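Home | News | Workshop | Opinion | Contact
Last updated 18 January 2026

Two grippers, one pile of dishes

I've spent a good part of this month at the Esholm workshop, trying out finger pads for hand-held grippers, and I've come away with opinions (sorry in advance!). The question was simple enough – does a stiff pad or a soft one do a better job with crockery? We had the Gostby pads in stiff and soft versions, and 60 goes with each before anyone was allowed to say which one they liked.

Bowls are what sorted them out for me. A shallow one wants to slide the moment you come at it from the wrong side, and with the stiff pads I kept squeezing harder than I meant to. The soft ones gave me a bit more forgiveness, though I found them vague when I was trying to feel for a rim.

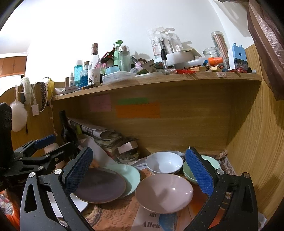

Textured blue pads on either side of the bowls and plates at the Esholm trial.

Plates are another story. Getting one on edge is fine, but turning it over in a tight spot while your wrist is already bent is a real pain, and I'd happily trade some grip strength for a narrower finger. I said as much in my notes in December and I haven't changed my mind. The colour of the pads matters more than I'd guessed, too – a dark pad is easy to pick out against pale dishes when you're going back through the recordings, and we've got over 2000 of those to get through.

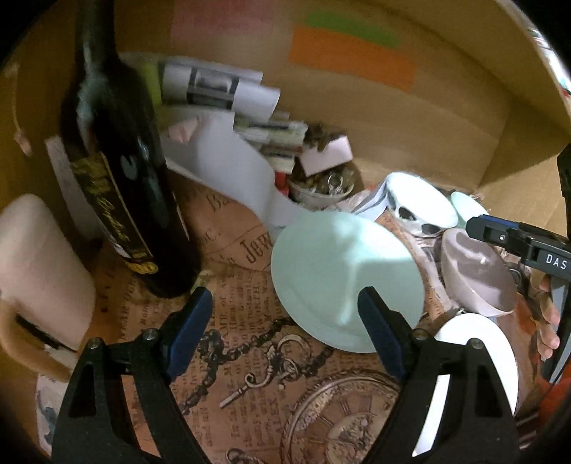

Mahmoud Benmoussa reckons I'm being too hard on the stiff pads, and that most of my trouble comes from closing too fast. He'd like the whole thing run again at a slower squeeze before we rule anything out. Fair enough, I'll do it, but I'm bringing my own wrist brace!

The Dumlao pads are next on my list, and I'm keen to see how they go with mugs.

472 shares | 60 comments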